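How to Put Up a Paper Notice on a Stone or Tile Wall

Paper notices on smooth walls tend to come down within a week. The corners lift first, then a draft gets under the sheet. Most of the trouble comes from a dirty wall or the wrong tape, and both are easy to fix.

What you need

Removable mounting tape or small putty pads
A soft cloth and a bowl of warm water
Mild dish soap with no vinegar or lemon in it
A pencil and a ruler
A short level, or a phone with a level app

Check the wall first

Find out what you are sticking to. Polished stone and glazed tile hold tape well. Honed or unsealed stone is more open, and oil from putty can soak in and leave a dark spot. Try a pad in a low corner and leave it for 2 days. If you see a ring when you take it off, switch to tape made for stone, or hang the notice in a frame from a rail.

Painted plaster is a different job. Use painter's tape there and skip the putty.

Step 1: Clean the area

Wipe the wall with a damp cloth and one drop of soap, going a hand's width past where the paper will sit. Wipe again with plain water and dry it. Do not use vinegar, bathroom spray or anything that removes lime scale on marble or limestone. These dull the polish, and the mark is permanent.

Wait 20 minutes before you go on. Grout lines stay damp longer than the tile does, so keep the tape off them if you can.

Step 2: Choose the paper

Ordinary copy paper curls in a damp hallway. A heavier stock lies flatter and shows fewer ripples. If the notice will be up past September, when the heating comes on in our building and the air dries out, heavier stock is worth the extra cost.

Keep the type large. People read a wall notice standing up, often while walking past – short paragraphs and wide margins help.

Step 3: Mark the height

Set the middle of the page near eye level for most adults, a little lower if children or wheelchair users need to read it. Make two faint pencil dots on a strip of painter's tape, never on the stone itself, and check them with the level.

Step 4: Fix the sheet

Put a piece of tape on the back of each corner, just in from the edge. Line up the top corners with your dots and press each one for 10 seconds. Smooth the page downward with the side of your hand, then press the lower corners. Peel off the marking strip last.

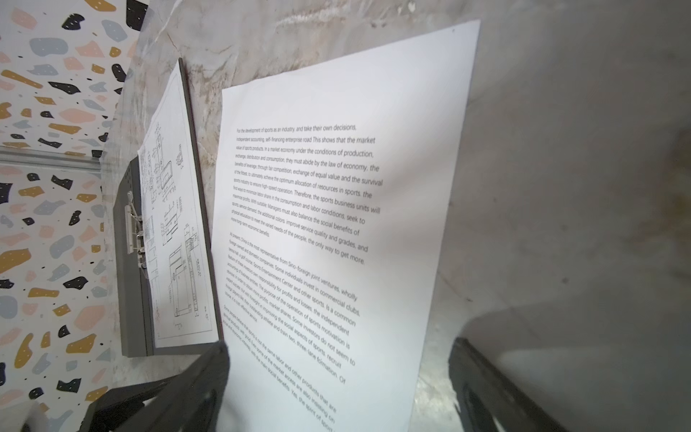 Step 5: Take it down cleanly

Pull the tape slowly, flat against the wall. If it will not move, warm it with a hair dryer on low and try again. Roll leftover putty off with a fresh ball of putty, then wipe with a damp cloth and dry.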